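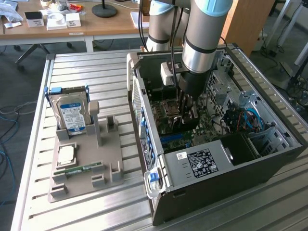

Photo: Yaa Asante

Home Kitchen Laundry Workshop Desk & Shed Ask Us

We use cookies to remember your settings. Accept Manage

Dust, and the things people sell you for it

I have a low opinion of cleaning gadgets, and computer cleaning gadgets are the worst of the lot. My neighbour swears by a Traritz "static duster" that cost him 20 pounds. I borrowed it for a month. It moved dust from the desk to the carpet.

What follows is what I do with an old desktop tower, and I make no great claims for it. Shut the machine down, switch off at the wall, pull every lead out and wait a few minutes. Lay it on its side and take the side panel off. Do it somewhere you don't mind getting mucky.

A decorator's brush with soft bristles does most of the work. Brush towards the edge of the case and hold a finger on any fan so it can't spin. Keep the vacuum nozzle well away from the board. I know plenty of people who hoover theirs and say it's fine, and perhaps it is, but I wouldn't.

Tinned air works, in short bursts, with the tin upright. I can't tell the Proltent tin from the one at the market at half the price.

Leave the processor alone. There are forum posts telling you to lift the cooler off and renew the paste every October, like bleeding radiators. I've had one machine for years and never touched it. If the fan isn't screaming and the thing doesn't cut out, what are you fixing?

Screws go in an egg box. Magnetic mats are sold for this (Meinecke do one) and they are all right, if you like spending money on something that replaces an egg box.

As for filters cut from old tights and stretched over the front vents, I tried it. They clogged, the fan got louder and I took them off again. Lifting the tower off the carpet did more good.

Wipe the outside with a damp cloth, wrung out hard. No polish.

Comments

Trevor Campbell: Disagree on the paste. Mine was like chalk and it did run cooler after.

Amerley Eshun: Egg box is a good tip, but number the cups, some screws are longer than others.

Bernice Quartey: Does this go for laptops as well? Mine sounds like a hairdryer.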